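Section 2: Setting Up Your Restaurant Page

Welcome back! By now you should have your Wokalex login working and your opening hours typed in (if not, pop back to Section 1, it won't take long, and the rest of this will make a good deal more sense once it's done). In this section we'll build the page your diners see when they look you up, put your menu on it, and get you ready to take bookings and answer reviews.

Set aside a quiet spell, say 3 in the afternoon when lunch has been cleared and the evening crowd hasn't started drifting in. Catríona Moynihan, who runs the Cullinane in Horkudcombe and very kindly tried out these steps for us in March, did hers at the corner table with a pot of tea and her menu propped against the sugar bowl, and we can't think of a better way to go about it.

2.1 Writing your welcome

1. From the main screen, choose My Page, then Welcome.

2. Type a short greeting in the box. You have up to 600 letters and spaces to play with, which is plenty for a few friendly lines about what you cook and how you like to cook it.

3. Press Save Draft. Your words are kept safe but diners can't see them yet.

Note: Do mention the dishes people travel for. If your smoked haddock pie has a following, say so in the first line! Diners tend to skim, and a good pie deserves better than the bottom of a paragraph.

Caution: Please don't paste in a review that somebody else has written for a newspaper or website unless you have their permission. There is a separate place for links to reviews, and we'll come to it in 2.4.

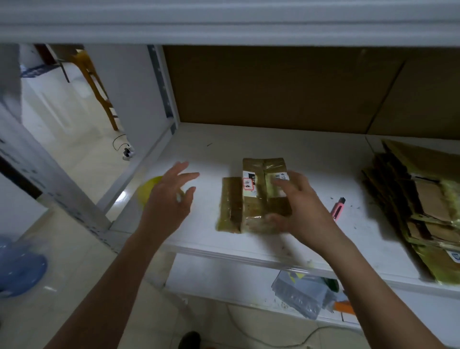
2.2 Adding your menu

1. Choose My Page, then Menu, then New Menu.

2. Give the menu a name your regulars would recognise. Lunch, Supper and Sunday Roast are all fine, and so is anything more fanciful – the diner only sees what you type.

3. Press Add Dish. Type the name, the price and, if you like, a line of description.

4. Tick the allergens for that dish from the list on the right.

5. Press Keep, and carry on with the next dish until you're done. Each menu holds 65 dishes, and if you have more than that you can start a second menu and the two will sit side by side.

6. When everything looks right, press Preview and read it through slowly, prices especially.

Note: You can drag dishes up and down to change their order. Hold the little grey handle beside the name, move it where you want it and let go. If it springs back to where it started, you've probably let go over a heading, so try again a touch lower down.

Caution: An unticked allergen box shows to diners as "not listed". It does not mean the dish is free from that ingredient, and your staff should still be ready to answer questions at the table. If a recipe changes, change the ticks the same day.

2.3 Setting your tables

1. Choose Bookings, then Tables.

2. Enter each table with its number and how many it seats comfortably. Be kind to elbows here. A table that seats six at a squeeze is a table for five.

3. Under Holding Time, choose how long a late party's table is kept. The system starts you off at 10 minutes, and you can make it longer if your customers have a bus to catch or a steep hill to climb.

4. Press Save, then switch Bookings to On.

Note: Pravesh Mathebula on our help desk suggests keeping one small table out of the system altogether for people who wander in off the street hungry. We rather like this idea, and many of the smaller cafés do it.

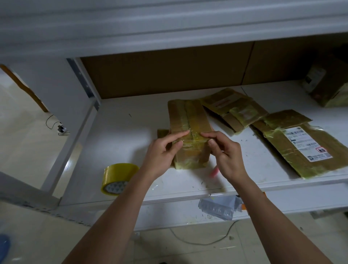 Fig. 2: Parcel with tape down the middle

2.4 Reviews and replies

1. Choose Reviews from the main screen. New ones are at the top, with a blue dot beside them.

2. Press Reply, type your answer and press Send. The dot disappears once your reply has gone.

3. To link to a review on another website, press Add Link and paste the address in the box.

4. If a review is rude or seems to be about a different restaurant, press Query and tell us why. It stays on your page while we look into it, I'm afraid, but we do read every one.

Caution: A reply can't be changed once it has been sent. If somebody has been unfair about your gravy, write your answer, press Save Draft, and go and do something else for an hour before you come back to it.

2.5 Going live

1. Return to My Page and press Publish.

2. Open your page on a phone as well as a computer and check that the menu can be read on both.

3. Make one pretend booking under your own name, check that it arrives, and then cancel it so the table is free again.

If you use the Stiken ticket printer in your kitchen, leave it switched off for now. Section 3 covers connecting it to your bookings.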